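PRESS RELEASE
For immediate release – October

Gremholm opens up its sweeping cell notes, cable loops and all

Nerneck – Hello from the back bench at Gremholm. We're a small automation workshop, and this month we're putting our full set-up and care notes for the Sikstead bench cell on our website, free for anyone to read, copy and scribble on. I look after the cell day to day, so I was asked to write the announcement, and I said yes before I'd worked out how much I had to say about paintbrushes.

Sikstead is our bench cell for sweeping up small loose stuff. It's one arm with a two-jawed gripper, a light-coloured table and whatever brush we've given it that week. The job sounds daft until you try it. Grains and pellets roll, they stick in corners, they ride up over each other, and a brush that's a touch too high just tickles them. We've been running it in the Nerneck workshop for 14 months, and in that time most of our trouble has come from the dull bits: cables, bolts, bristles and a table that wasn't level. So that's what the notes are about.

They come in 8 short sheets. Six cover setting up and weekly care, one is for repairs and one is a blank log you can print. Over 100 people wrote to us after our open afternoon in the spring asking how we keep the thing going, and I was answering them one at a time in my lunch break (sorry if yours was the one that ended mid-thought, the kettle had boiled). Putting the lot online seemed kinder to everybody.

I'll give you a taste of what's inside.

The first sheet is the morning check, which I do at half past eight with the power off. I start at the gripper end and work back. The bolt where the gripper joins the arm gets a proper look and a turn with the key if it needs it. We put a dab of paint across the head when it's tight, so a broken line of paint tells me it's moved. Then the warning label – it has to be readable all the way down, and if it's peeling or grubby it gets replaced that morning. Then I run a hand along the cables.

Cables get a sheet to themselves and I make no apology for that! Our first proper stoppage came from a cable I'd pulled too neat. It looked lovely, lying flat along the arm, and then the arm turned its wrist and there was nothing left to give. We lost two days to it. Now we leave a loop hanging under the arm with enough slack for the full turn, and we check it by moving the arm slowly to both ends of its travel while somebody watches the loop and nothing else. Too much slack is a pest as well, as it'll drag through whatever's on the table. Our rule is that the bottom of the loop must clear the table by a fist at the lowest working height. It's not very scientific but everybody has a fist with them.

Next comes the brush. We use ordinary flat decorating brushes, the sort you'd buy for a front door, and the gripper takes hold of them with the bristles hanging down. New ones shed, so we comb them through and knock them against the bench leg before they go anywhere near the cell. When the bristles splay out past the width of the metal band, the brush comes out and goes in the tin for gluing jobs. A worn brush leaves a stripe behind it, and for a good fortnight I blamed the software for a stripe that was down to nothing more than a tired brush.

Setting the height is the part people ask about most. We park the brush well above the table, away from the pile, and bring it down in small steps on to a strip of clean paper. When the paper drags but can still be pulled out without tearing, we save that height. Then we do it again at the other three corners of the working area. If the four numbers don't agree, the table wants levelling, and you should sort that out before you touch anything else. I can't tell you how many evenings I've seen go into adjusting an arm that was perfectly fine.

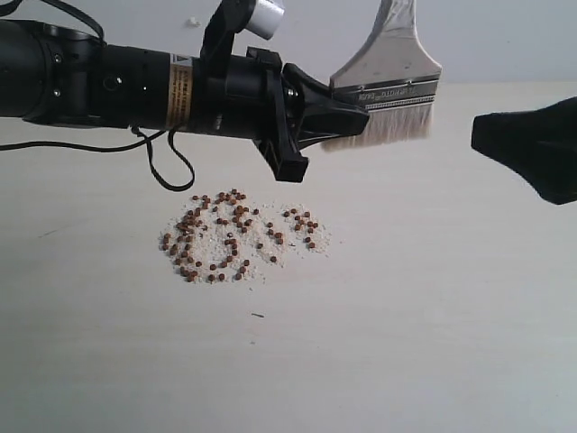
The test mix matters too. We like something fine and pale with something bigger and darker through it, so that a pass which moves one and leaves the other shows up straight away. Spread it in a thin patch, a bit lumpy, heavier in one place than another. A tidy heap is too easy, and the cell will pass with flying colours and then let you down on real mess. After each run we wipe the table with a barely damp cloth, dry it and look along it with our eyes down at table height. Leftover grit works its way into everything, and the jaws of the gripper are its favourite place to hide.

The repair sheet is the one I'm proudest of. It covers swapping the gripper jaws, refitting a cable tie without nipping the cable, and what to do when the arm stops with a fault and you don't know why. (Power off, hands out, write down what it was doing, and only then start poking.) Doing a full jaw swap used to take us most of a morning, and with the sheet propped up next to the bench it takes 28 minutes, including finding the right key.

We haven't done this on our own. Texier, the machine shop across the yard, cut our spare jaws and let us borrow their level for so long that I think it lives with us now. They also read the sheets through before we put them out and crossed out a good many of my adjectives, and the sheets are better for it.

The notes are on the Gremholm website from this month as plain pages you can print. There's nothing to sign up for. They're written around our own cell, so please go by your own machine's manual for anything to do with power, guarding or lifting, and treat ours as a friendly extra. If you spot a mistake or you've got a better way of doing the brush height, I'd love to hear it – write to the workshop desk and it'll reach me.

We're also running a hands-on afternoon at the Nerneck workshop later in the autumn, from two o'clock until five, where you can have a go at the morning check and the paper test yourself. Press are welcome, and so are people who just like looking at benches. Bring old clothes and, if you've got one going spare, a decent flat brush.

ENDS

Notes for editors

Gremholm is an automation workshop based in Nerneck. It builds and looks after small bench cells, including Sikstead.

Press visits can be arranged through the workshop desk. Mornings are best, after the check is done and before the table gets messy.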